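Odton hand gripper kit, self-build version
Reviewed by Rokeya Nanayakkara, 22 February 2024

I paid 218 for the pair and went in doubtful. Odton sells these as a weekend build that lets you record household jobs by hand, so that a robot arm can learn them later. The second half of that claim I can't test. I don't own an arm, and the plans for the Kidum one are still half finished. So this is a review of the grippers as things you put together and hold.

The linkage is the good part. It goes together on four pins, the plates line up, and the blue finger pads have enough give to hold thin cloth. Quilted cloth is another matter. You end up pinching a fold of the cover and hoping the padding follows.

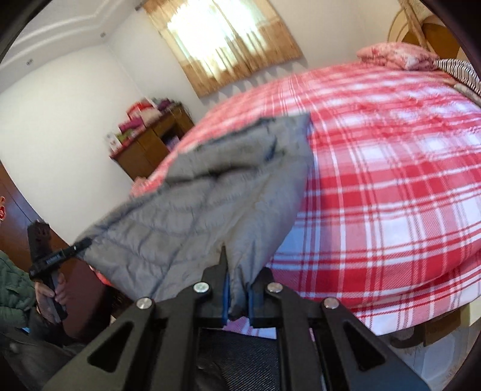
Do you need a 3D printer to build it?
The kit comes with every plastic part already made, but a spare arm plate means printing your own or waiting for the next batch in June.

I did mine at the kitchen table with one screwdriver and a lot of muttering. The instructions were written for an older version and the drawings show the inner bars the wrong way round. I sanded two of the pin holes before anything moved freely – not what I expect at this price. The handle is fine for ten minutes and tiring after twenty.

Folding a jacket is slow work. With bare hands you smooth and tuck without thinking; with two jaws you plan every grab. Odton's leaflet talks about 900 recordings as a sensible start for one task. I have managed 376 and my wrists have opinions about the rest.

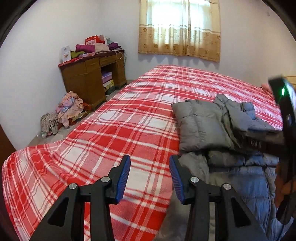 Nusrat Howlader wrote to me that her pins loosened within a week at the Estbridge workshop, and that a drop of thread lock cured it. She also thinks I'm being unfair about the handle, which she wrapped in bicycle tape.

Perhaps. I'd still want the tape in the box. Buy it if you like fiddling and already have an arm waiting. Otherwise wait for the corrected instructions – Odton says they are coming, but gives no date.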